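2026-04-27

Second full reading of the translation draft today. The source text is 1641 lines, the draft is shorter by 9, and I have located all but 4 of the differences. Three are places where I merged short lines on purpose. The others are plain omissions, made in November when I was working late and from the poorer scan.

The dialect verbs remain the main difficulty. Skanau speech keeps a past form for things the speaker did not witness, and English has no ending for it. In the first draft I used "it is said" every time. Read aloud, that becomes tiresome by the second page. I have now gone through chapter two and replaced most of them with "they say" or "apparently," and left a few unmarked where the context carries it. Chapter three is still in the old style.

Bohumila Zelenák returned her notes on the glossary. She wants the plow terms kept in the original with a gloss at first use. I agree for the parts of the plow, less so for the harness, where ordinary English words exist and match closely. She also corrected two of my place names. Falard is a village and not a farm, so the preposition changes in every instance. I searched the file and fixed them in one pass, then found one more spelled with a single "l" from a different typing session.

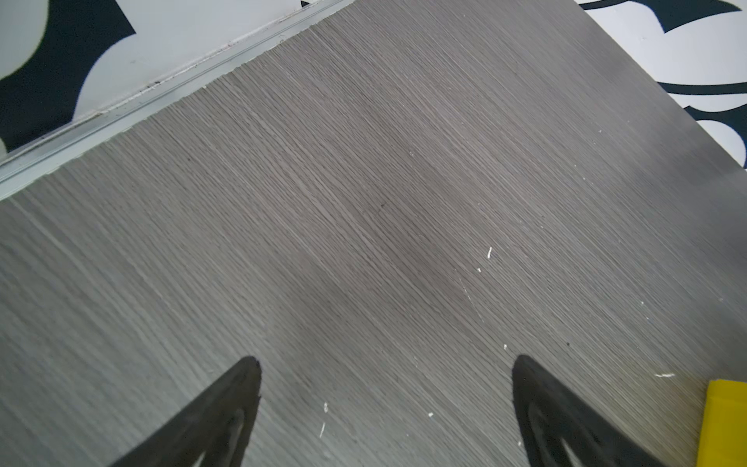
Translation Circle, Department of Regional Languages

Worked at the gray table with the metal trim until early evening. Lukáč Press wants the sample in a single file, about 990 words, notes excluded. Mine runs over. The flood passage can lose its opening sentence, which repeats the last one of the section before it. The inventory of the mill cannot be cut without renumbering the notes, so it stays.

One query left open. The word "gukine" appears twice, once with a capital. Lowercase, it seems to be a kind of sieve. Capitalized, it could be a family name or a house name, and the parish list gives support for either. I have set it as Gukine, without a note, and marked the line in pencil.

Saved the draft under a new number — the old one had three versions with the same name. Printed chapter two only. The toner is low and the accents are coming out faint, so I will proofread those on screen.

Tomorrow: harness terms, then the verbs in chapter three, then a reply to Bohumila about the prepositions.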